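About Prorkstead Walks

Guided walking tours and local history for visitors, schools and residents

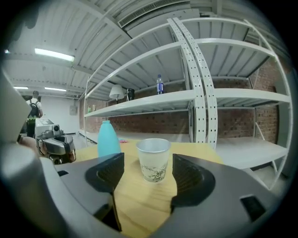 A cup with a green leaf print and a light blue bottle on the table.

Prorkstead Walks is an independent company offering guided tours on foot through the older districts of the city. Our programs cover street history, public stairways, markets, burial grounds and the riverfront, and are open to individual visitors, private groups and schools throughout the year.

Our History

The company was established by Prasert Luangrath, a former teacher of geography, who began by leading his own students up the Srisuk Steps and through the lanes behind the old customs house. Parents asked to join, and a regular public walk followed. The Srisuk Steps tour is still offered, and its route has changed only once, when the lower landing was closed for repair and the path was moved to Cooper Lane.

Mr. Luangrath remains director of the company and is responsible for the training of guides. He continues to lead the evening walk in October.

Our Walks

We currently offer 11 routes. Each is researched from parish records, property maps, trade directories and the recollections of residents, and each is reviewed every year before the spring season. Where a popular story about a building cannot be confirmed, our guides are asked to say so.

The longest route follows the former city wall from the Nistex Mill to the north gate and takes most of a morning. The shortest, intended for younger children, stays within the market square. The Srisuk Steps tour includes 93 steps, with three landings where the group may rest. A level route to the upper terrace is available for visitors who prefer to avoid stairs, and should be requested at the time of booking.

Public walks are limited to 30 persons. Larger parties are divided between two guides, who set out in opposite directions and meet at the halfway point.

Our Guides

All guides complete a course of instruction in local history, first aid and the management of groups on public streets. New guides accompany an experienced colleague for a full season before leading a walk alone. Tours are given in English, and several routes are also available in French, Lao and Spanish.

The Street Name Register

In addition to its tours, the company maintains a register of street names, past and present. It now holds 879 entries, each giving the known forms of the name, the earliest record we have found and, where possible, its origin. The register was begun with the support of the Pomuson Trust and may be consulted without charge at our office. Corrections are welcome and should be accompanied by a source.

Schools

School walks are arranged on weekday mornings during term. Teachers receive a route map and a short reading packet in advance, and may ask for a walk to be adapted to a particular subject or grade.

Visiting Our Office

The office is located on the ground floor of the Nistex Mill, beside the courtyard entrance, and opens at 9:30 a.m. Public walks depart from the courtyard unless otherwise stated on the ticket. Visitors are asked to arrive ten minutes before departure.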